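Pegboard

Last updated 15/05/2025 by Edberg staff

Pegboard is a panel with evenly spaced holes that take hooks or pegs. It is sold in grey, white and other colours, mostly for sheds and garages. 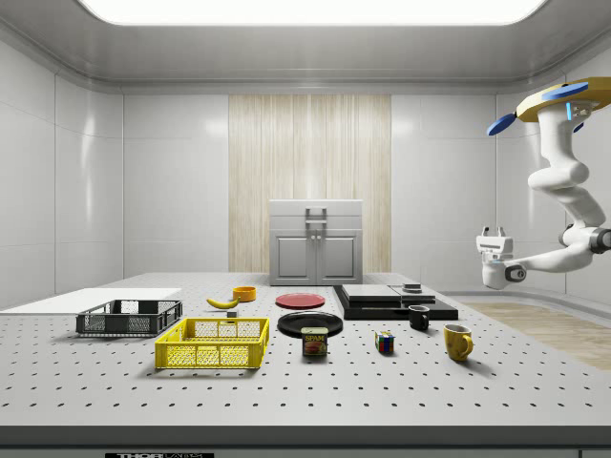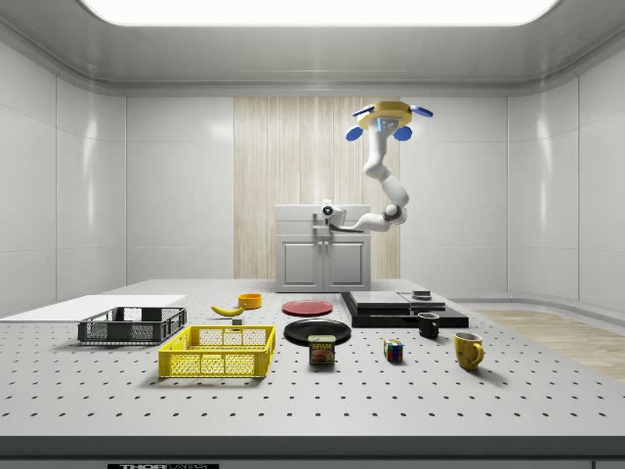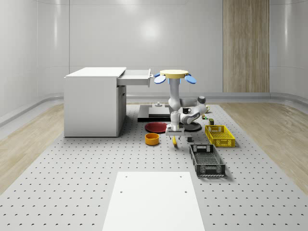
Gulora Department of Household Design

Panels are fixed on battens, leaving a gap of 9 mm behind for the hooks. Fedska made 205 patterns of hook, all but 2 now discontinued.

We use cookies. Accept | Manage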